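October, late, with the kettle on for the second time

I meant to write this last night and fell asleep with the pen in my hand, so now there is a blue line across the pillowcase and I am starting again at six in the morning with toast. Never mind. I wanted to get the box down on paper before it turned into one of those things I only half remember.

We have been in the new office at Costent for three weeks now and I still haven't got used to how much stuff came with us. I thought I was a tidy person. I have told people I was a tidy person! And then the movers brought up carton after carton with my handwriting on the side, things like "misc desk" and "misc desk 2" and, my favourite, "string etc", and I had to stand there and sign for them all. There were 172 items on the inventory sheet and I could have lived quite happily without most of them.

So yesterday I decided to be firm. I would do the long table first, the pale one with the wood grain, which everybody passes on the way to the kettle and which had become the place where things get put down for a minute and stay until Christmas. I made a pot of tea, put my sleeves up, and started at the window end.

It was lovely, in its way. I do enjoy sorting when I have the afternoon for it. I found the good scissors. I found the Parri catalogue I'd been blaming everyone else for losing, and a birthday card I had bought for my aunt and never posted (her birthday is in May, so I shall be very early or very late with it). I found a whole envelope of foreign coins, and spent much longer than I should have trying to work out which of them came from our trip to Lestuvska and which were just old bus tokens. I put them in my coat pocket, and I expect that is where they will live now.

Then I got to the coloured cubes. I have a soft spot for them. They are such plain cheerful little things, the sort of colours you got in a kindergarten paintbox, and they make that nice clack when you put two together. They had been wandering all over the office since the move. I stepped on one in my socks the first week and said a word I don't usually say at work.

The black cardboard box was the answer, I decided. It's a proper sturdy one, and with its lid tucked underneath it sits up nicely and looks like something you'd choose on purpose. I had been saving it for years because it was too good to throw out, which is what my mother used to say about every box that ever came into our house, and she had a cupboard full of them to show for it. I felt very much her daughter, clearing a spot for it on the table.
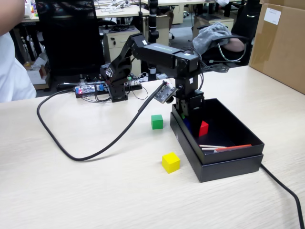
Red and blue in the box, green and yellow still out on the table.

I had a little talk with myself over the thin sticks, or pencils, or whatever they are, too. My first thought was that a box for cubes should have cubes in it and nothing else, and that pencils belong in a mug. But the mug at my end is full of pens that don't work, and throwing those out is a job for another afternoon, so thin things can lie in the bottom of the black box for now. There's room. I like the reddish-orange colour in there with the rest, if I'm allowed to like the look of a tidying job that isn't done.

The big brown carton is still at the back corner of the table with its white label on, and I am afraid I walked around it all day. I know perfectly well it has to be dealt with. I keep picturing it full of more string.

What else? The grey blanket has found a home over the back of one of the chairs, and I'm glad of it, as the heating in that building has its own ideas about October. The keys are still in the lock of the drawer cabinet. I keep meaning to put them somewhere sensible and then I think, well, at least I know where they are, and anywhere sensible I choose I'll have forgotten by lunch.

I came home on the late bus with tired feet and had soup standing up at the counter. The Cidano lamp in the hall has started flickering again and wants a new bulb. I must remember to get one, and stamps for that card, and bread, because I have just eaten the end of the loaf.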